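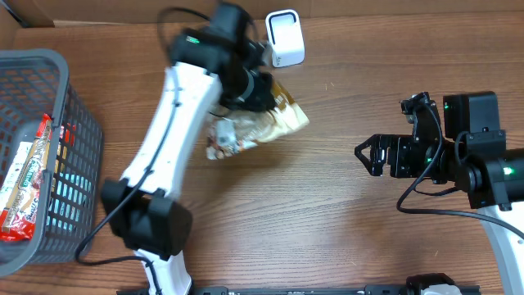 Gray basket, snack bags, big table. Mid-sort.

OK quick one tonight because I have to be up at five and I still haven't packed a lunch.

The basket. If you've been reading a while you know the basket. Gray plastic, holes all over, lives on top of the fridge and everything that doesn't have a home goes in it. Snacks mostly. Then also pasta that's too long for the shelf, and packets people hand me, and the good scissors once for most of a winter. I've been saying I'd sort it since September.

What finally did it was Saskia coming over and asking if we had any crackers. I said yes, in the basket. She put her arm in up to the elbow and came out with half a sleeve of rice cakes, soft as a sponge, and a birthday candle. She didn't say anything. She ate the rice cakes! But I felt it.

So. Everything down to the wood table, one thing at a time, and the rule was that every single thing gets picked up and looked at. Dates, seals, does anyone in this house eat it. I've tried the other way where you tip the whole basket out and it's awful, you get a heap and crumbs and then it's dinner time and you shovel the heap back in. One at a time is slower but I could stop for a phone call without losing my place. (Hamish called. Twice. He wants the ladder back.)

Groups I ended up with, more or less:

Eat this week
Cooking
Not food, why is it here
Ruby-Lee's

Ruby-Lee's is its own group because she buys snacks and then forgets them and then asks where they went. Crinkly bags, mostly. I don't touch them, I just move them. She's getting a shelf.

The cooking group was bigger than I thought. Two half bags of lentils, same kind, both with the same blue clip. Coconut. A stock cube with no box. Sesame seeds, which I bought again last month. Bay leaves from my mom that I'm pretty sure came with us from the Wallgate apartment, and we left there a long time ago, so those went in the trash and I said sorry to them.
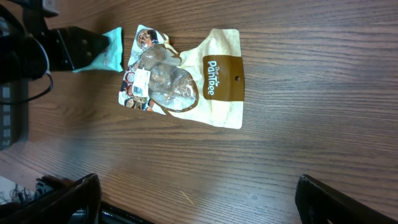
Dried stuff is my weak spot. I see a pouch with a nice little window in it and I think, yes, I'm a person who soaks things. Then it goes in the basket and I'm a person who makes toast. The PanTree one has been squashed under everything for so long that the pouch has gone all creases. Brown roundish pieces, I'm going with mushrooms, I was going too fast to read the label and now it's put away again. Daryna would know. She makes a soup with dried mushrooms and barley that I'd honestly move house for, and she told me once to keep the soaking water and pour it in slowly so the grit stays in the bowl. I've written that on a sticky note and put it inside the cupbord door.

Her way, as far as I remember it, for anyone who wants it:

Cover the dried mushrooms in hot water, leave them till they're soft all the way through. Chop. Onion and carrot in butter, longer than you think. Mushrooms in, barley in, the soaking water minus the last gritty bit, then more water to cover. Simmer till the barley gives up. Salt at the end. Dill if you've got it. She does sour cream on top and so do I.

I never measure the barley and it's always too much. By the next day you can stand a spoon in it. Add water, it's fine.

Where was I. The not-food group. This is embarrassing. Two pens, a fridge magnet from Curia (the dentist, not the cafe), wet wipes, a key. I don't know what the key is for. It says 3467 on it and it doesn't fit the shed or the bike lock or the window in the bathroom. Hamish says it's not his. I've hung it on the hook with the other keys, so now it looks like it belongs and I'll never find out.

The wipes I was happy about though. I keep buying those little packs for my bag and then never having one in my bag. Found one, put it in my bag, done. Let's see if it's still there next week.

Also a Tamihana coupon for 300 points, expired. I don't even know what 300 points gets you. A bun?

Things I threw out without a second thought: gum that had gone to powder, the end of a bag of pretzels, soy sauce packets that were sticky on the outside, a granola bar that bent. A granola bar shouldn't bend. Threw out with a second thought: fancy salt in a paper bag that had turned into one rock. I did try to break it with the rolling pin first. Dent in the rolling pin now.
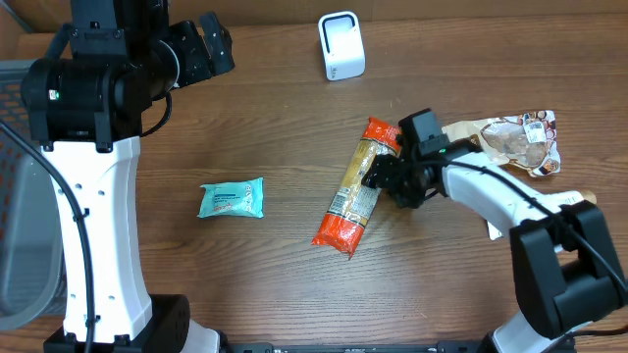

Long pasta is the one thing I still have no answer for. Spaghetti doesn't fit standing up in our cupboard, it doesn't fit lying down in the drawer either unless you go corner to corner, and then the drawer is just a spaghetti drawer. Jars, people say. I had a jar. It was tall and very pretty and it fell over every time anyone looked for the rice, and then one day it fell over properly. I was finding glass behind the toaster for weeks. So the packet stays a packet, and for now it goes in the basket on the diagonal with the snacks around it. Yes I know, that's more or less how all of this started.

If you've got a low cupboard and long pasta please tell me what you do. I'm not breaking it in half. My neighbor breaks it in half and I've stopped being able to look at her pan.

I did wipe the basket before anything went back. All those little holes hold crumbs like you wouldn't beleive. I did the inside with a cloth and dish soap and then gave up and put the whole thing in the shower, which I recomend, it took no time. Upside down on a towel after that. Paper towel in the bottom now so next time I can just lift the crumbs out in one go – we'll see.

What went back in: spaghetti, the eat-this-week snacks, the pouch. Lentils are together in one bag with one blue clip, and the spare clip is on the coconut. Ruby-Lee's things are on Ruby-Lee's shelf, which is the one over the kettle. She came in and said "oh, were we out of everything?" No. You have 3 bags of the same thing. They're right there.

I've put a list on the fridge too, on the back of an envelope, of what's in the basket. I tried doing it in Jilirico like Saskia does, where you tap things off as you eat them and it makes your shopping list, but I kept getting asked to pick a category and I don't know what category a bay leaf is. Envelope's fine. Pencil on a string.

Someone's already crossed off the crackers.

The big thing left is the spice drawer and I'm not doing it this month. There are two cinnamons in there that I know of, plus a jar with no label that smells like either cumin or the inside of a suitcase. Saskia wants to come over and do it with me and bring her label maker. I said maybe. I've seen her do other people's houses, she labels the light switches.

OK lunch. There's soup in the freezer I think. If not it's the eat-this-week group and a banana. Ladder's on the porch, Hamish, come and get it before it rains.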